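How to load a mug tree so it stays up (and whether you need one at all)

Updated 11 Jul 2026

Mug trees get sold as space savers. I have my doubts. A mug on a shelf takes up a circle of shelf. A mug on a tree takes up a circle of air, plus the tree, plus the bit of worktop you now can't use because you'd knock the thing over. If you have a shallow cupboard with a spare shelf, use that and save your money.

Still, some kitchens have no cupboard worth the name, and mine was one of them for years. If you're set on a tree, there's a right way to load it, and most of the ones I see in other people's houses are loaded badly.

What you need

A mug tree with a heavy base
The mugs you use every day, and no others
Kitchen scales
A dry cloth

Step 1. Weigh your mugs

It sounds fussy. Do it anyway, once. My lightest mug is a 200 g thing from a petrol station and my heaviest is a hand-thrown lump at 382 g. I have a second heavy one at 379 g, and for a long time I had both of them on the same side, then wondered why the tree leaned. The listing for the Kameo tree I used to own promised it was "balanced for any mug". It wasn't balanced for mine.

Step 2. Test the base empty

Put the tree where it's going to live and push the top of the post with one finger. It should resist a bit and settle back. If it rocks, look underneath before you blame the worktop. Felt pads are often stuck on crooked, and a pad that's come half off will tip the whole thing. Peel them all off and start again with new ones.

A base with a raised rim is sold as a drip catcher. I'd treat that claim with suspicion. Water sits in it, the finish goes cloudy, and before long you have a ring you can't scrub out. Dry your mugs first.

Step 3. Check the pegs

Twist each one gently. A peg that turns in its hole will drop a mug sooner or later. Take it out, put a little wood glue in the hole, push it back at the same angle and leave it overnight. Pegs should point upwards away from the post. If one sits level, return the tree to the shop.

Step 4. Hang the first mug

Slide the handle right along the peg until it's close to the post. Leaving it out near the tip makes it easier to grab and far easier to knock off. The mug will swing round and settle at whatever angle it likes. Let it. Forcing it to face neatly one way only puts the handle under strain.

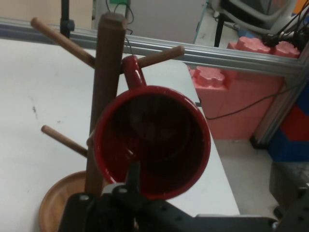 Step 5. Hang the second mug opposite

Go across the post each time, heavy against heavy, light against light. Low pegs first if you have a big collection, then work up. With an odd number of pegs you'll never get it perfect, so put your lightest mug on the spare one.

Small handles are the usual snag. The Clemora espresso cups I was given won't go over a standard peg at all, and I've stopped trying. Very large mugs have the other problem, since they bump whatever hangs below them. Leave the peg underneath free or move them to a shelf.

Step 6. Give it a shove

A small one, over a folded towel. If the base lifts, swap two mugs and try again.

What about the expensive ones?

I looked at a Feseo tree last September with a price tag of over 78 pounds. It was a post with pegs in it. The finish was nicer than on the cheap ones and the base was heavier, which does count for something, but you can get the same steadiness from a plain tree and a bit of thought about where the heavy mugs go.

Cleaning

Wipe the pegs every couple of weeks, as dust and grease collect on the top side where the handles rub. Use a damp cloth and then a dry one. Don't soak the base and don't put any part of it in the dishwasher, whatever the box says.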